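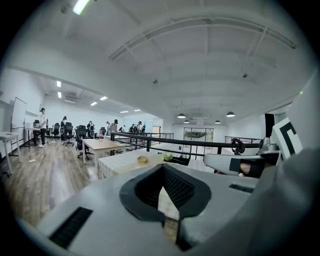
Running a small guesthouse in Fornska

The owner of the Agarwal guesthouse in Fornska has been letting rooms to travelers for 35 years. The house has six rooms, five of them with a view of the harbor, and it sits a short walk uphill from the ferry landing. We talked in the breakfast room at 10 a.m., after the last guests had left for the Nareo boat.

The first thing most visitors ask about is the ferry. "They think it runs all day," the owner said. "In June it does. Outside the summer you get a morning boat and an afternoon boat, and if the wind is up you may get neither. I tell people to keep a spare night at the end of the trip."

Guests used to stay a week. Now many book two nights, one for Fornska and one for the path to Gastska. The owner thinks that is too short. "The Gastska path takes a full day if you stop to eat, and you will want to stop. Then you're tired, and the next morning you have a boat to catch. You never see the town."

Asked what to see in town, the owner named the fish market, the old rope works and the steps up to the chapel. There are 622 steps. "Go early. There's no shade after the second bend, and the water tap at the top is turned off in the fall."

Prices have gone up, mostly for heating and laundry. The guesthouse still includes breakfast in the room rate, and the owner doesn't plan to change that. "If I charged for it separately, half of them would skip it and go looking for coffee. Nothing in town opens before nine."
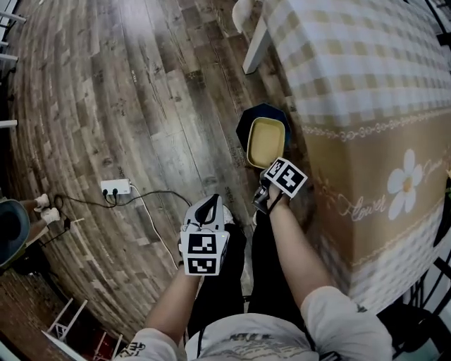 Breakfast is a subject the owner can talk about for a long time. The bread comes from a bakery near the landing, and the jam is made in the house from plums and rose hips. There is no buffet. Everything is carried to the table, and guests are asked the night before what they want. A checkered tablecloth and a little yellow dish set on a dark blue plate are about as fancy as a table needs to get, in the owner's view. "People ask me for matching sets. I had matching sets. They break, and then you have five cups and six saucers."

Late arrivals are a harder matter. The desk closes at eight, and the owner no longer waits up. Guests on the evening boat get a code for the side door and a note with their room number. "I held out against the code for years. I like to meet people at the door. But I also like to sleep."

For those planning a first visit, the owner suggested September over August, a room at the back for light sleepers, and cash for the market. Bookings are by phone or letter. The house closes in November and opens again in March.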